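# How a Floor Tile Is Made

A floor tile is a thin, flat slab of baked clay. It starts as soft earth and ends as something hard enough to walk on for many years. The steps between are digging, grinding, pressing, drying, coating, and firing. Each one is explained in its own section. Words in **bold** are listed again at the end.

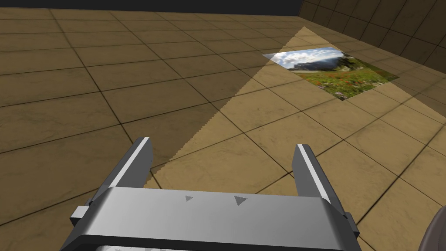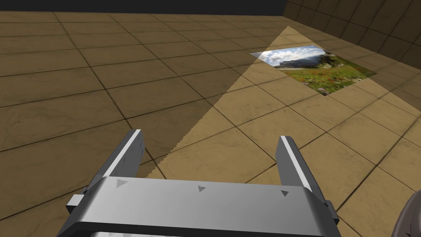

## What goes into a tile

The main ingredient is **clay**. Clay is made of very tiny, flat grains that come from rock. Wind, rain, and weak acids in the soil break the rock down over a very long time. When clay is damp, a thin layer of water sits between the flat grains. The grains can slide over one another, and this is why you can squeeze damp clay into a new shape.

Clay alone shrinks a lot when it dries, and it can crack. Tile makers add two other materials.

- **Sand** does not shrink. It holds the shape steady.
- **Feldspar** is a common mineral. It melts in the kiln before the other materials do, and the melted part fills gaps between the grains.

At the Penner tile works, the person in charge of the mix is Ghislain Friesen. He tests each new load of clay by baking a small bar of it and measuring the bar before and after. If a bar 100 millimeters long comes out much shorter than the last one did, the recipe is changed.

## Grinding and drying the mix

The materials are tipped into a large turning drum with water and hard, heavy balls. As the drum turns, the balls fall and crush the lumps. After some hours the drum holds a smooth liquid called **slip**, which is about as thick as cream.

The slip is then sprayed into a tall tower full of hot air. Most of the water leaves each drop as it falls. What lands at the bottom is a powder of small round grains. The powder feels dry, but it still holds a little water. If it held none, the grains would not stick together in the next step.

## Pressing

The powder is poured into a steel mold, and a press pushes down on it with great force. Air is squeezed out and the grains lock together. When the mold opens, the powder has become a tile. It is called a **green** tile. The word has nothing to do with color. It means that the clay has not been fired yet.

A green tile is weak. You could snap one with your hands, and if you left it in a bucket of water it would fall apart into mud.

The mold is made larger than the finished tile, to allow for shrinking. Suppose a mix shrinks by 11 percent in the kiln. A green tile 100 millimeters wide will come out 89 millimeters wide.

You can check this with a pencil:

1. 11 percent of 100 is 11.
2. 100 take away 11 is 89.

## Drying

Green tiles go through a warm dryer before anything else is done to them. Water boils at 100 degrees Celsius. If a damp tile were put straight into a very hot kiln, the water inside would turn to steam faster than it could get out. Steam takes up far more room than water does, so the tile could burst.

## Glaze

Many tiles are covered with **glaze**. Glaze is mostly ground glass and minerals mixed with water. It goes on as a thin wet coat. In the kiln the coat melts, and when it cools it becomes a layer of glass stuck to the clay.

Color comes from metals in the glaze or in the clay. Iron gives tan, brown, and red. Cobalt gives blue. Copper can give green. The color of wet glaze is often very different from the color after firing, so a factory keeps fired samples to compare.

Some floor tiles have no glaze. Their color goes all the way through, and a scratch is harder to see.

## Firing

A **kiln** is an oven for baking clay. The one at Penner is a long tunnel. Tiles ride through it on rollers, from a warm end, through a very hot middle, to a cooler end. The trip takes 59 minutes. Diane Cloutier, who runs the kiln, changes the speed of the rollers when thicker tiles are being made.

Three main things happen inside:

1. The last of the loose water leaves.
2. Water that was part of the clay mineral itself is driven off. After this, the clay can never be turned back into mud.
3. The feldspar melts and runs between the grains. As the tile cools, this melted part turns to glass and holds everything together.

Cooling has to be controlled as well. Materials shrink as they cool. If the outside cools much faster than the inside, the two parts pull against each other and the tile cracks.

## Why there are gaps between tiles

Tiles are not laid touching each other. There are two reasons. No two tiles are exactly the same size, and a small gap hides the difference. Floors also grow and shrink slightly as rooms warm and cool, and tiles pressed edge to edge can lift.

The gap is filled with **grout**, a paste that is usually made from cement, water, and sometimes sand. Grout sets hard, but it is weaker than tile. It is often the first part of a floor to need repair.

## Try it: measuring shrinkage

You need air-dry clay, a ruler, and a butter knife.

1. Roll the clay flat and cut a strip 100 millimeters long.
2. Write down the length and the date.
3. Leave the strip on a wire rack until it is hard. Turn it over once a day.
4. Measure it again and subtract.

Thin strips may curl. Measure along the curve with a piece of string.

## Word list

**Clay:** fine, flat grains from broken-down rock
**Feldspar:** a mineral that melts in the kiln
**Glaze:** a glassy coat
**Green:** not yet fired
**Grout:** the filling between tiles
**Kiln:** an oven for clay
**Slip:** clay mixed with water to make a liquid

*Text by Maite Lozano. Checked by Bastien Bodin.*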